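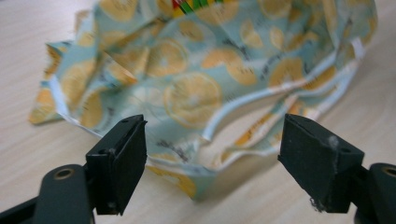
How long should limewashed walls be left before stencilling begins?

Our practice is to leave them for at least 20 days after the final coat, and longer in an unheated building.

The question was put to us several times during the redecoration of the assembly room at Rissanen House, and the work there is now far enough advanced for a fuller account to be given. The room was last decorated as a whole before the house became a library. Later occupants painted over the frieze, boxed in the lower panelling and, on the north wall, fixed shelving directly through the plaster.

Our appointment began with an investigation of the paint layers. Small openings were made on each wall, beginning behind the radiators, where earlier finishes had been disturbed least. These showed a dull green ground, a band of ochre and, above it, a running border of leaves in two shades of brown. The border had been stencilled and then finished by hand. The veins of the leaves differ from one repeat to the next, and in the south-east corner the painter evidently ran out of wall and squeezed the last leaf to half its proper width. We have kept that leaf.

The client asked whether the whole frieze could be uncovered. A trial was carried out over a short length beside the door, using scalpels and a mild solvent gel. The results were uneven. The upper layers came away cleanly on the old plaster but took the original brown with them wherever there had been damp. It was therefore agreed that 2 sections should remain exposed as evidence, and that the rest should be covered with a reversible barrier layer and painted again to match.

New stencils were cut from tracings of the exposed sections. Colour matching was carried out in the room itself, in the morning and again late in the afternoon, as the green shifts noticeably towards grey when the sun leaves the west windows. The sample boards were prepared by the Tirnix workshop, and the seventh board was approved in April. The limewash for the ceiling came from Drollura, and a second delivery had to be returned after it was found to be slightly warmer in tone than the first.

The frieze comprises 61 repeats of the border. The scheme as a whole came to 2,836 hours, including the investigation and the repairs to the cornice, which were more extensive than the survey had suggested – three lengths had to be recast.

Work on the staircase hall at Arar is to follow. The paint investigation there has been completed and the report is with the owners. The scaffold at Rissanen House will remain in place until the gilding of the picture rail has been inspected.

Posted 12/08/2020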